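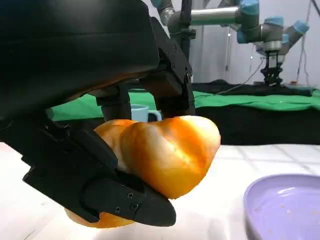 The Orange One in the Middle

I have a thing for orange bell peppers, and I blame the produce stand on Cullinane Road. For years I bought red for flavor and green for price, and walked right past the orange ones like they were decoration. Then one March the stand had nothing else (a late truck, I think), so I took home a sack of them, ate one standing at the sink, and that was pretty much it for me and the green ones!

What gets me is the shine. Put a good orange pepper on a white tabletop with a pale blue mug behind it and a lavender plate nearby, and it's the thing you look at. The color runs deep in the dips and goes almost yellow-white where the light lands. I've bought peppers for looks alone more often than my grocery budget would like.

Looks do tell you something, though. I go for tight skin, square shoulders and a stem that's still green, and then I heft it. A pepper should feel heavier than you expected. If it feels like a balloon, or there's a soft spot down by the bottom lobes, back it goes.

I used to sort them by bumps, too, four for eating raw and three for cooking, because my aunt swore by it. I don't anymore. I grew a row of Plistura last summer, a squat orange kind from a seed swap, and got both sorts off the same plant, and they tasted exactly alike.

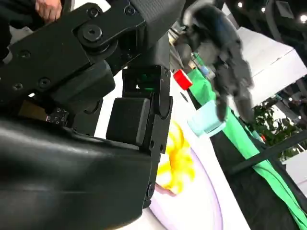

Wen-hsiung Choi wrote to me after my last pepper column to say that I was wrong about the refrigerator, and that he keeps his in a bowl on the counter and eats them within 2 days, because cold flattens the sweetness. I tried it his way for a while and I have to admit he has a point. For a pepper I'm going to slice and eat raw, the counter wins. For a whole sack, I'm sticking with the crisper drawer, dry and unwashed, in a paper bag with the top folded over.

Cutting is where people get into fights. I stand mine on end and slice down the sides, following the creases, so the core stays behind in one piece with all its seeds. My sister goes straight across for rings and then spends the evening picking seeds off her sleeves. Rings are prettier, I'll give her that.

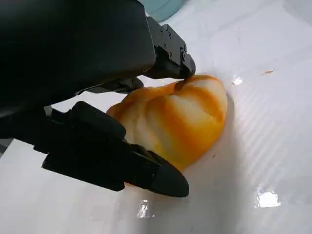 Roasted, and Then What

Set the oven to 450, put the peppers in whole on a heavy sheet pan (mine's an old Stolumer with a warp in one corner) and leave them for 20 minutes before you turn them. Turn them again when the top side blisters. Once they've slumped, drop them into a bowl, cover it with a plate and go do something else until they're cool enough to handle. The skins slide right off.

I tear them into strips, with olive oil, salt and a little sherry vinegar. They go on toast, or next to eggs, or into the jar I keep at the front of the fridge and raid with a fork.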